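Workshop notebook, December

Hoses and short tubes: getting the ends to meet

Good day for plumbing of the dry sort. I finally sat down with the grey tube and the flexible hose and thought properly about the join between them, which I've been putting off since we moved the bench at Pavville. 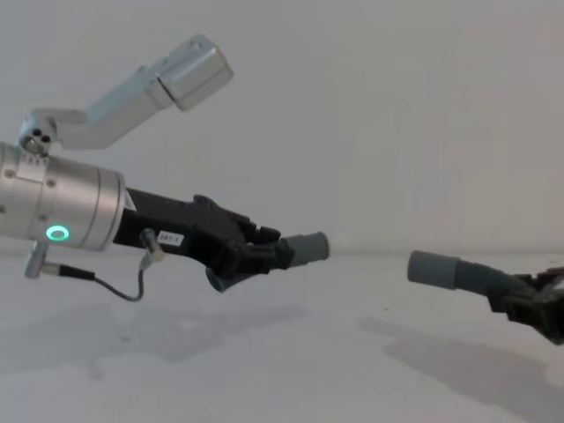 I have always treated a push-on joint as something you do while thinking about something else. You hold the tube, you hold the hose, you shove. But the more slowly I go at it the more there is in it, and I'm now properly keen on the subject, to the point where Wian has asked me to stop bringing bits of pipe to lunch.

First thing, lining up. A rigid tube goes where you point it. A flexible hose goes where it was pointing last week. Ours has spent most of its life coiled on a hook and it remembers every bit of that, so the mouth sits a little off from where your hand thinks it is. If I grip the hose well back from the end, the last stretch droops and curls and I end up chasing it. Grip it right up by the end and it behaves like a tube! Such a small change and it makes all the difference. The catch is that you need to leave enough of the end free for the other part to go over or into, so there's a sweet spot, and I've started putting a bit of masking tape on the hose to mark it.

Second, the twist. Pushing dead straight works if the two ends are dead straight, and mine never are. A small turn while pushing, a quarter or less, lets the edge find its way round the lip. I tried it clockwise and anticlockwise and couldn't feel any difference on the smooth ends. On the old ribbed hose from the Cartwright job there is a huge difference, as the ribs run in a spiral and if you turn the wrong way you are unwinding yourself out of the joint. Note to everyone: turn it the way the ribs go IN. I've drawn an arrow on that one in paint pen.

Third, edges. This was the lovely discovery of the afternoon. I went through the box of offcuts and ran a fingertip round the rim of each. The ones that have a slightly rounded rim go together so much more easily than the ones I sawed myself, which have a nasty little burr inside and out. Took a scrap, rounded it with fine paper, tried it before and after. Before: catches, tips, jams on the slant. After: slides on and seats itself. I did the same to a second scrap in case I was kidding myself and got the same result. From now on every cut end gets the paper before it goes in the box. Inside of the rim too, please, it's the part that gets skipped.

Sizes, for reference. The big ducting is 56 mm across the mouth by my callipers, and I've written that on the lid of the box so I don't have to measure it again. The Branberg adaptor fits it nicely with a good firm push. The Jedasen one goes on too, but only if it's warm, and it's a pig to get off afterwards. I left it on the radiator shelf while I had a cup of tea and that was plenty. Wouldn't use hot water, I don't want damp in the line.

(Must ask where we can get more of the Branberg sort. There were a few in the Cartwright crate and I'd like to have some spare before we do the far wall.)

How far on is far enough? I had been going by feel and I don't think feel is good enough. A joint can feel tight when it has only gone on at an angle and wedged. So I tried marking the depth with a pencil line all the way round the tube before joining. If the line disappears evenly, it's home. If it shows on one side, it's crooked, so take it off and start again, don't try to bully it straight. Bullying it straight is how I split the old cuff. Pencil wipes off with a thumb, and a soft one shows up well enough on grey.

Tug test: hold close to the joint on both sides and pull gently, then a bit harder. Then waggle. I'd been pulling only, and one of the small joints passed the pull and came apart with the waggle, which is much more like what happens in use when somebody catches the hose with a foot. So the waggle is now part of the test.

Taking them apart deserves its own paragraph. Don't pull on the hose from a long way back, it stretches, narrows and grips harder. Hold right at the cuff, twist, and rock it off. Wian showed me a trick with a strip of thin card slid in under the lip to let the air past, and it's brilliant, I used it all the rest of the afternoon. Card from the back of a notepad is the right thickness. Cereal box is too thick.

Wian Sibiya's other suggestion, which I haven't tried yet: rest the hose over something at the same height as the tube, a folded towel or a block, so the weight is off the end and you only have to think about direction. I like it. A lot of my wobble is from holding the thing up in mid-air at arm's length while squinting down the gap. There's a block in the drawer under the vice that looks right, and I'll try that next.

Things I tried that did no good at all: talc (goes everywhere, made the tug test worse), closing one eye, doing it faster. Washing-up liquid helped it go on but then it stayed slippery, and that's no use for a joint that relies on friction. A damp cloth wiped round the rim was all right. Plain dry with a good rim is best of the lot.

Box has been sorted while I was at it. Rigid short lengths at the front, flexible at the back, laid out loosely and not coiled tight. Anything with a split or a flattened mouth has gone in the bucket for cutting down. If you take a fitting from the front, tick the sheet inside the lid, there's a pencil on a string.

To do:
Paper all the remaining sawn ends, inside and out.
Try the block under the hose.
Pencil depth lines on the ducting before it goes up at Pavville.
Find out if the old cuff can be glued or if it's had it.
Rehang the long hose over 2 wide pegs so it stops learning to be a circle.

Stopped a bit after four as the light was going and I'd started dropping things. Callipers are back in their case, top drawer.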